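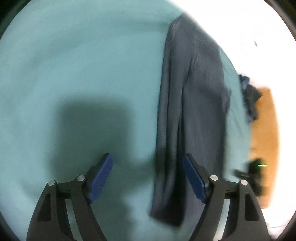 The last bus out of Dambridge used to leave at 10:40 at night. It now leaves at 8, and for the people who work second shift at the Mellora packing plant, that has changed most of the rest of the day too.

Iveta Šimko has packed spices at Mellora since she was 24. Her shift ends at 10. For years she walked to the stop outside the gate, rode to the end of the line and was in bed before midnight. When the schedule was cut in February, she tried cycling, then sharing a taxi, then sleeping at her sister's place in town on work nights. She has settled on the sister.

"I see my own bed on my days off," she said. "I do my laundry, I sleep, I pack a bag and I go back."

Dambridge has 2,014 households and one bus company, Lukáč, which runs the valley route under a contract with the county. The company says the late buses carried too few riders to cover fuel and wages. The county says it pays by the mile and leaves the timetable to the operator. The plant says transportation is a matter for its employees, though it did put up a board by the time clock where people can offer rides. In May the board had three cards on it. Two were from the same driver.

Night work in small towns has always depended on arrangements like these. When the plant opened, it ran its own bus, a gray one that picked people up at their doors and waited if they were late. Older workers still talk about it. It was dropped when most families had a car, and the public route took over what was left. Most families do have a car now, but often it is one car, and it is needed somewhere else at 10 at night, or the person who needs the ride has never learned to drive.

The other large employer in the valley, Staltel, handles phone support for appliance makers and runs its lines until 11. It lost 8 people from its evening team in the spring. A supervisor there said four of them gave the bus as the reason. The company has moved some of the evening calls to people working from home, which suits workers with a spare room and a good connection and does little for the rest.

What the change has done to sleep is harder to measure, but it comes up in nearly every conversation. Second shift already pushes dinner to the middle of the afternoon and bedtime past midnight. Add an hour of waiting for a ride and another of winding down, and people who have children to get to school at seven are getting by on very little. Several said they now sleep in two parts, once at night and again after the school run, with the phone off and the curtains closed. The housework gets done in whatever is left.
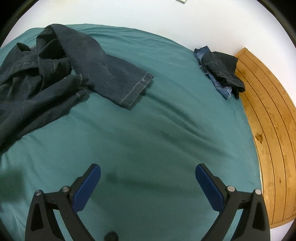
Štefánia Baláž sleeps that way and does not mind it as much as she expected. The second sleep is the better one, she said, and the trouble is that the rest of the town is awake for it. The dentist calls, the meter reader rings the bell, and her mother believes that anyone in bed at ten in the morning must be sick.

Baláž lives at the top of Mill Road, a walk of 50 minutes from the plant. She has done it in good weather. There are no lights past the bridge and the shoulder is narrow, so she wears a vest and walks facing traffic. She would pay double the old fare for a bus, she said, and she has told the county so in writing.

She is one of 600 people who signed a petition asking for the late bus to come back. It was handed in on 05/07/2018 at the county office, where a clerk stamped it and put it in a tray. The county has since agreed to look at a smaller service, a van with 14 seats that would leave the plant gate at 10:15 and stop only where riders ask. Lukáč has said it could supply the van but not a driver. It has two open positions already and has had no applicants for the night hours, partly, a dispatcher said, from the difficulty of getting home afterward.

A decision on the van is due before the fall schedule is printed. Until then the board by the time clock stays up. Last week there was a new card on it, offering two seats as far as the bridge – no smoking, leaving at 10:05 sharp.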